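Slide 1. Hello, Pledetby!

Thanks for having me back, and thanks for moving this to Wednesday so the fish people could come. I'm going to talk about mussels, and I'm going to talk fast, there's a pot on at the back (wave at it!).

Ask who has cooked them at home. Wait for hands. Then say I was scared of them for years too.

Slide 2. Buying and cleaning

For 2 people I get 2 pounds, live, from the Flidport market. Tap any open ones on the counter. If they close up, great, if they don't, out they go. Same for cracked shells. Pull the beards toward the hinge, rinse in cold water, and please don't leave them sitting in a bowl of it!

Mention the Pelow cider here, hold up the bottle. I use a big glass of it with shallots, butter and thyme. Dry white wine is fine.

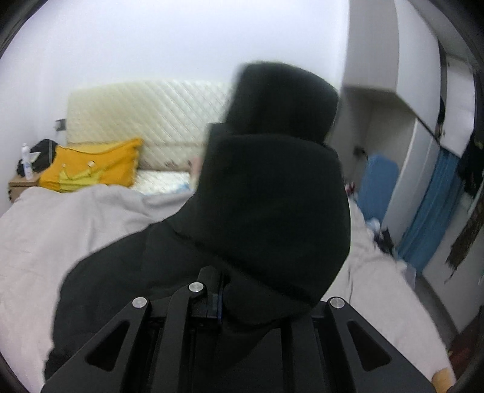
Slide 3. Into the pot

Soften the shallots, pour in the cider, get it boiling hard, then mussels in and lid on. Give the pot a good shake halfway. When the shells are wide open, they're done, and any that stay shut get tossed. Taste before salting – the juice is plenty salty already.

Bread! Say it twice. The Bautista bakery loaf soaks up the broth best.

Take questions while I ladle. Recipe sheets are by the door, I printed 70.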